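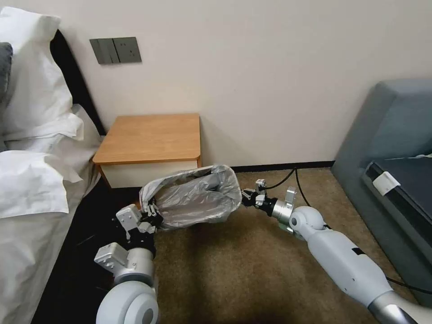 Bin by the nightstand, liner rim folded over the edge. Switch plate on the wall behind.

Bedside bin liner keeps slipping down
posted by Wernadero, 2024-02-19

I keep a small trash bin next to the bed, in front of the nightstand. The liner is a thin silvery-gray bag. I fold the rim over the edge, but after a day or two one side drops inside and tissues end up between the bag and the wall of the bin. The bin measures 60 cm around the mouth. The bags are sold as "small" with no dimensions on the roll. Is this a size problem or a fitting problem?

Mavitz
Probably size. Lay a bag flat and measure across the opening, then double it. For a 60 cm mouth you want a result slightly over 60. If it comes to 70 or more, the cuff has slack and will creep. Also press the trapped air out before you fold the rim down. Fold at least 6 cm over the outside. A shorter cuff lets go as soon as anything heavy goes in.

Arumugam
just use a big rubber band

Prindard
The rubber band works, but put it below the cuff fold, not on the lip. If the bags turn out too wide, gather the extra on one side, twist it, and tie a flat knot against the outside of the bin. I have done this since March with a roll of oversized bags and have had no slipping. Turn the knot toward the nightstand so it doesn't catch on bedding.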